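Home Guides Play Table Care Contact

Besudora Play Table: Setting Out and Care
Revised August 11, 2018

4. Setting out the tabletop

4.1 Wipe the top with a damp cloth and let it dry. Do not use scouring pads or solvent cleaners.

4.2 Put the round green plate down first. Keep it at least 6 inches in from the front edge.

4.3 Place one soft toy to the left of the plate. Leave the rest in the bin until they are needed.

Note: Plates are sold singly or in sets of 3. Both use the same low rim.
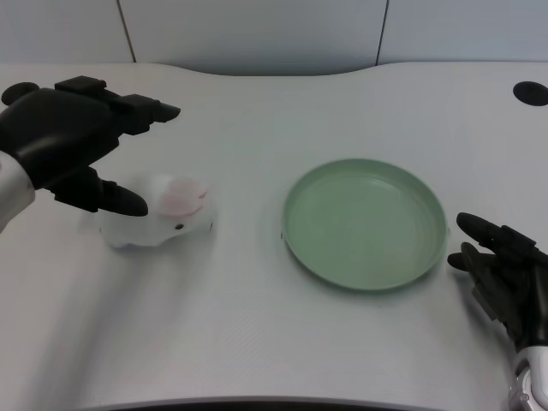 4.4 Check that nothing is under the plate. Press lightly on the rim. If the plate rocks, turn it over and look for grit on the base.

4.5 Keep cups and other drinks off the table while plush toys are out.

CAUTION: Plastic film and bags are a suffocation hazard. Keep them away from children under 3 and throw them out after setting up.

5. Handling the plush toys

5.1 Pick up a toy by the body. Do not pull on the face, ears or any stitched part.

5.2 Lift it clear of the table before moving it across to the plate. Dragging picks up lint, and it shows on white plush.

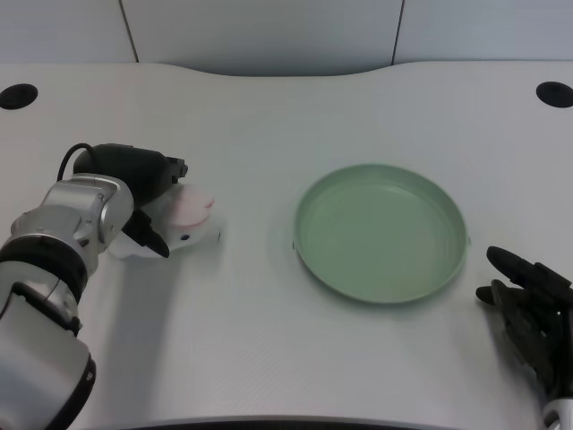
5.3 Set the toy down in the middle of the plate and let go. A toy that leans over the rim will usually roll off.

5.4 Surface wash only, in water up to 70 °F. Air dry flat. Do not tumble dry.

Note: The tabletop is rated for 50 pounds, evenly spread. Do not sit or stand on it.

For spare plates, write to Wenceslao Retamal at Besudora Parts and give the table model, Flurkard or Zeseck.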